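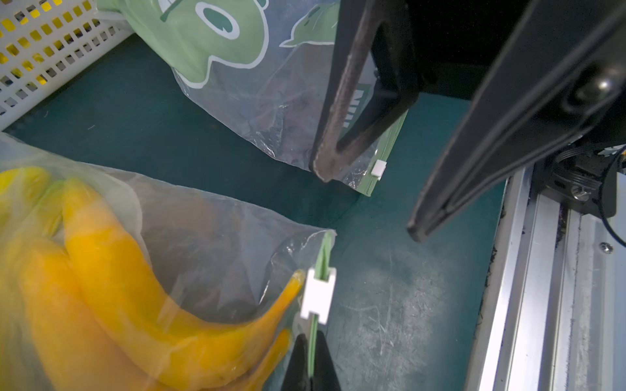 Clarkden Riding Association – Nomination Meeting Planning
Minutes, February 13, 2002

Present: Z. Tsakiris (chair), L. Fragkou, S. Tennant, S. Panagiotou
Regrets: S. Bakalis

1. Membership list
Fragkou reported 536 members eligible to vote. Renewals close 30 days before the nomination meeting.

2. Nomination papers
Each contestant to file 80 member signatures and a $2000 deposit. Tennant asked if signatures from lapsed members count – ruled no.
Moved Panagiotou, seconded Tennant. Carried.

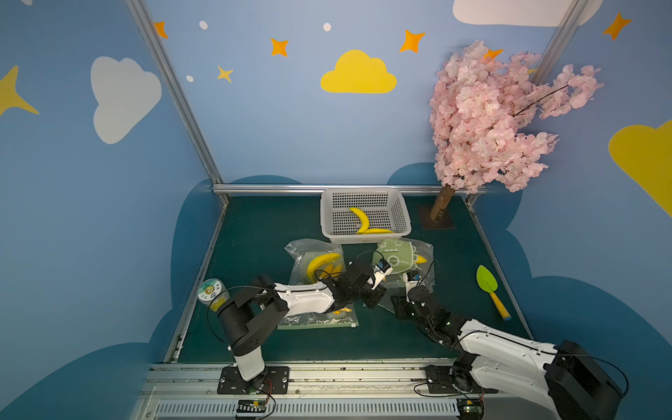
3. Voting location
Lendia hall preferred over Pascual. Date in April to be confirmed. Panagiotou to book.

4. Scrutineers
Deferred to next meeting.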